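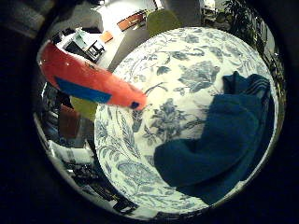 Councillor Tibor Pap Sets Out Reasons for Leaving Ruling Group in Pendwood

2/17/22

Councillor Tibor Pap, who resigned from the ruling group on Pendwood Town Council in January, has said he will sit as an independent until the end of his term and will not join the opposition.

Speaking at his office on Drenik Road, Mr Pap said his decision followed the vote to sell the former bus depot to Gondex, a property company, for less than the price first put before members.

"I was given 12 pages on the evening before the vote and asked to support them," he said. "I asked for 18 days so that residents could read the same papers. The request was refused without discussion."

The sale was approved in closed session. A petition against it, carrying 600 signatures, was presented to the council the following week.
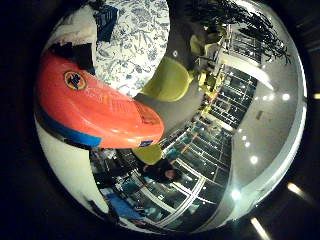

A patterned table with a glossy orange-red object bearing a round badge.

Mr Pap rejected the claim, made by the group leader, Khrystyna-Mariia Tymoshchuk, that he had known of the terms since the autumn. "I knew that talks were taking place. I did not know the figure, and neither did most of my colleagues."

In a written reply, Ms Tymoshchuk said that all members had received "the same papers at the same time" and that the group wished Mr Pap well. She declined to comment further on the sale.

Asked whether he would vote against the budget, Mr Pap said he would read it first. He wants the 200 homes planned for the site to include housing at council rents, and will table a motion to that effect at the next full meeting, to be held in the Lytvynenko Hall.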